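2022年8月8日 月曜

朝は六時に目が覚めた。もう蝉が鳴いていて、寝直す気にもならず、そのまま起きて麦茶を沸かした。先週の残りのひじきと、冷やご飯を茶漬けにしたもの。新聞は天気だけ見た。昼から布張りの椅子の掃除をすることになっているので、洗面所の棚から洗剤をいくつか出して、裏の注意書きを老眼鏡をかけて読んだ。布に使えるのはフレスムだけだった。残りは三分の一くらい。足りるかどうか微妙なところだったが、買いに行くのも面倒で、そのまま持って出た。

トレラの部屋に着いたのは十時過ぎ。鍵はオッキさんが先に開けてくれていた。いつも窓を開けるかどうかで少しもめるのだが、今日はオッキさんのほうから「閉めておきましょう」と言った。外の空気のほうが熱い。自転車で来たら背中がびっしょりになり、着替えのシャツを一枚持ってきて正解だった。

午前中は床をやった。机を寄せて、掃除機をかけて、固く絞ったモップで拭く。モップの柄の継ぎ目がまたゆるんでいて、回すと手元だけが空回りする。ビニールテープを巻いたら何とかなった。新しい柄を買うという話は去年もした気がする。誰も買っていない。私も買っていない。窓際の隅に、前の集まりのときの画鋲が落ちていた。踏まなくてよかった。

掃除機をかけるときに一番やっかいなのはやはりコードで、持ち上げて、その下を吸って、また下ろす、を繰り返した。まとめて壁に沿わせればいいのだろうが、長さが中途半端で、机を元に戻すと結局また真ん中を通ることになる。以前、壁の上を回す方法をベンベニドさんが考えてくれて、図まで描いてくれたのに、その図をどこにやったか思い出せない。たぶん台所の引き出しだ。

昼はオッキさんが海苔巻きを持ってきてくれた。たくあんとほうれん草と卵。ごま油の香りがして、夏でもよく食べられる。私は桃を持っていったが、切ってみたらまだ固かった。それでも全部なくなった。食べながら、九月に部屋を模様替えする話になった。パシタさんは机を奥に寄せたいと言っていて、オッキさんは今のままがいいと言う。私はどちらでもいい。椅子が減らなければそれでいい。

午後は椅子にかかった。

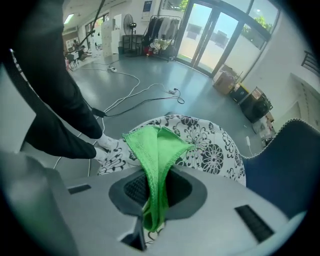 布張りのものを拭くのは、床よりずっと気を使う。水をつけすぎると輪じみになるし、こすると毛羽が立つ。母はよく、固く絞った布で叩いて、乾いた布で追いかけろと言っていた。実家の座椅子は茶色だったから少々のことでは目立たなかったが、今日の相手は白地に黒い花柄で、白いところは汚れがそのまま見える。逆に黒い花びらや葉のところは、拭けているのかどうかよく分からない。クロスはいつもの鮮やかな緑のにした。縁にぐるりと縫い目があるので、角を立てて使うとその縫い目が当たる。花柄の布をやるときは、縁を内側に折り込むようにしている。緑の色が白い布に移らないかと最初は心配して、家で古い枕カバーに一晩当てて試したことがあるが、何ともなかった。

洗剤は直接吹きつけず、洗面器に溶かした。フレスムの説明には薄めろとしか書いておらず、どのくらい薄めるのかが書いていない。キャップ半分にしておいた。匂いは石けんに近い。前に使っていた柑橘のは、拭いたあとに座るとお尻からみかんの匂いがしてくる感じで、イーティンさんが嫌がった。

花柄の座面は、真ん中より縁のほうが汚れる。立ち上がるときに手をつくからだと思う。私もそうしている。膝が悪くなってから、背もたれのない丸い椅子から立つのに、つい両手で縁を押してしまう。自分の手の汚れを自分で拭いているようなものだ。縁に沿って少しずつ叩いていき、一周したところで洗面器の水を見たら、薄い灰色になっていた。捨てて、新しい水にした。これを5回やった。最後の水はほとんど透明だったので、そこでやめた。

途中でジェリコ君が顔を出した。夏休みの宿題が終わらないと言いながら、冷蔵庫の麦茶を飲んでいった。中学生の麦茶の飲み方は気持ちがいい。何を手伝えばいいかと聞くので、洗面器の水を捨てるのを頼んだら、流しまで運ぶ間に廊下にこぼした。拭くところが増えたが、廊下もそのうちやるつもりだったから構わない。

この花柄の布は、もともとマナロで買った端切れだと聞いている。三年前、駅前の店がまだあった頃で、パシタさんがワゴンの底から引っぱり出してきた。私はもう少し地味な、無地のがいいと思っていた。白い布なんて座るものに張ってどうするのかと、そのときはたぶん口に出して言った。パシタさんは「明るいほうがいい」とだけ言って、その日のうちに張ってしまった。張り方はきれいだった。下側の始末もていねいで、角のないものにしわなく張るのは難しいのに、よくやったと思う。今になってみると、あの部屋で最初に目に行くのはあの花だ。認めるのは少しくやしい。

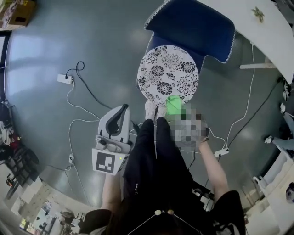

紺色の椅子のほうは、スカーカムで安くなっていたのを二人がかりで運んできた。縁に白いレースのような飾りがついていて、これが曲者で、細かいところに埃が入る。ブラシで払ってからでないと、濡れた布で拭いたときに埃が固まって線になる。去年それで失敗した。今年は先に歯ブラシで払った。古い歯ブラシを三本持ってきていて、毛の開いたのは奥のほう、まだしっかりしているのは飾りの際、と使い分けた。三本目は使わずに持って帰った。

紺の布は埃が目立つ。白い糸くずが一本ついているだけで気になる。粘着テープのころころをかけると早いのだが、飾りに引っかかるので、そこだけは手で取った。座ると深く沈む椅子で、私はあまり好きではない。立てなくなる。でもオッキさんはいつもあれに座る。編み物をするには肘の高さがちょうどいいらしい。九月の模様替えでもし捨てるという話が出たら、オッキさんは反対するだろう。私も反対すると思う。座らないけれど。

椅子を拭いているあいだ、オッキさんは台所で引き出しの整理をしていた。輪ゴムが山ほど出てきた。割り箸も。それから、電池の入っていない懐中電灯。ベンベニドさんの図は出てこなかった。代わりに、誰のものか分からない老眼鏡が出てきた。かけてみたら私のより度が強かった。流しの横に置いておいたが、たぶん当分そのままだろう。

乾かすのに時間がかかった。フレスムの裏には、乾くまで最大3時間と書いてあった。冷房をつけているから早いだろうと高をくくっていたら、一時間たってもまだ座面の縁がしっとりしていた。タオルを当てて上から押すと、タオルに湿り気が移る。扇風機の風を当てようと言ったらオッキさんが首の角度を直してくれて、それからは早かった。待っているあいだに二人でお茶を飲んだ。オッキさんが釜山の妹さんの話をした。妹さんのところも暑いらしい。写真を見せてもらったら、犬が玄関のタイルの上で腹ばいになっていた。

四時半頃にパシタさんが来て、座面を見て、「白い」と言った。それだけだった。少しは褒めるかと思ったが、まあ、白いというのが褒め言葉なのだろう。それから指で端を触って、縫い目のところが一か所ほつれかけているのを見つけた。私は一日中触っていて気がつかなかった。糸は今度持ってくるという。黒か白かで迷っていたが、ちょうど花の端にかかるところなので、どちらでも目立たないと思う。

イーティンさんから夕方に電話があって、木曜は来られないとのこと。お茶当番は私が代わることにした。ついでに、みかんの匂いの洗剤は使わなかったと伝えたら笑っていた。

帰りにスーパーに寄った。豆腐、みょうが、食パン、それからスポンジ。クロスも買い足そうとしたが、売り場には青と桃色しかなかった。緑は布の白いところに置き忘れてもすぐ分かるので便利なのだ。青だと紺の椅子の上で見失う。桃色は何となく気が進まない。結局買わなかった。

夜は冷ややっこと、昨日の鯖の残り。右の手首が少し痛い。叩くだけだと思って油断した。湿布を貼ったら剥がれてきたので、上から包帯を巻いた。風呂は先に済ませておいてよかった。

明日は図を探す。台所ではないとすると、うちの電話の下かもしれない。フレスムは買うこと。糸はパシタさん。モップの柄は、今度こそ寸法を測ってから買う。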